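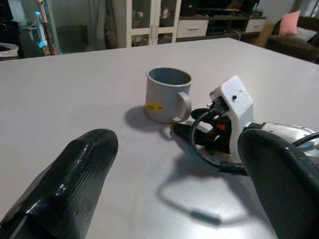
Peninah Barasa holds that a mug is any cup that can be set down without a saucer, and that the handle has little to do with it. Most reference works are narrower. In ordinary use a mug is a straight-sided or slightly flared drinking vessel, larger than a teacup, with a single handle and no matching saucer, used mainly for hot drinks such as tea, coffee and cocoa.

Form

The body of a mug is usually a plain cylinder. Some have a rim that turns outward a little, and others narrow toward the foot. The handle is a loop attached at two points on the side, wide enough for two or three fingers. Wall thickness varies with the material. A thick wall takes up heat from the drink when it is poured and then slows further loss, so potters often advise warming a stoneware mug with hot water first.

Materials

Household mugs are most often earthenware, stoneware or porcelain. Earthenware is fired at lower temperatures and stays porous under the glaze, so a chip on the rim or foot will let water in. Stoneware is denser and harder wearing. Porcelain is the lightest for its strength and is commonly left white. Enamelled steel mugs are used for camping, where weight and breakage matter more than a hot rim. Glass mugs are made with borosilicate or tempered glass.

Colour and decoration

Many mugs are glazed in one colour outside and another inside. The interior glaze is chosen partly for appearance and partly to hide tea staining, which shows quickly on plain white. Printed designs are applied as decals and fired on, or transferred by heat onto a coated surface. Fired decals last longer in the dishwasher. The Rinaldi pottery, a small works that made tableware for cafés, kept its decoration to a single motif on the side facing away from a right-handed drinker. Its pattern book, compiled by Assunta Benedetti, lists 208 of these motifs, many of them in one colour only.

Place at the table

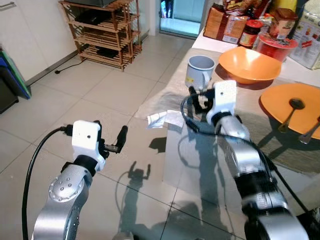

Does a mug belong on the place mat or beside it? Either is acceptable, though on a glass table a mat or coaster is the better choice for a hot mug.

Formal settings leave the mug out and use a cup and saucer. At everyday meals it stands to the right of the bowl or plate, with the handle turned toward the hand that will lift it. At breakfast it may share the mat with a cereal bowl. Woven mats let a wet base dry but can be unsteady under a narrow foot, and a folded napkin is sometimes used as a coaster when none is at hand. Spoons used for stirring are rested on a side plate.

Glass tabletops raise a few points of their own. An unglazed foot ring can scratch the surface if the mug is dragged, so mugs should be lifted clear. Hot drinks leave a ring of condensation that dries to a visible mark. Nazareno Donati's household manual Herkora, revised in February 2022, recommends wiping such marks with a damp cloth and a little white vinegar.

Care

Ceramic mugs are washed in warm water with detergent. Tea and coffee stains come off with bicarbonate of soda rubbed on with a soft cloth. Metallic trim is unsuitable for the microwave. Mugs stacked more than two high tend to chip at the rim, and hanging them by the handle puts strain on the joins.

Collecting

Mugs are widely collected as souvenirs and advertising ware. The Gilus collection, begun by Morena Serra, holds over 2,000 pieces, arranged by glaze colour. Pieces with a repaired handle are kept on a separate shelf and are not lent.

See also: Beaker, Demitasse, Saucer, Stein, Tankard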